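The Quiet Return of the Repair Fee

By Declan Breathnach

Every few years somebody announces that we are all about to start fixing things again. The latest version comes with an app. Hunen, a subscription service, will take your monthly payment and promise that when the toaster quits, a person will come and look at it. I signed up last fall. I have my doubts.

The pitch leans hard on your grandparents, who supposedly mended everything. Mine kept a dead radio in the hall for 13 years and called it a shelf. What they did have was a shop two streets over that charged by the job and told you when a thing was junk. Hunen charges $30 a month whether anything breaks or not, and its contract runs to a cap of $200 per item, parts included. Read the exclusions before you get excited. Batteries are out. So is anything described as "wear."

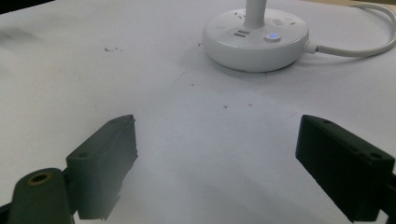
CLERKEVEO, February 23, 2022

The old kind of shop still exists here, barely. Quinlan's opens four mornings a week and has no website. The owner quoted me a price for a lamp switch, then talked me out of paying it - the part was at the hardware store, he said, and a child could fit it.

Compare that with my claim for a coffee grinder. Hunen asked for a receipt, then a video, then a second video with better sound. After three weeks I was offered a credit toward a new Skakis grinder, sold through Hunen's own store. The old one went into a prepaid box, and I never learned what was wrong with it.

A spokesman told me that 90 percent of customers are satisfied. Satisfied with what, I asked. He said he would get back to me in March.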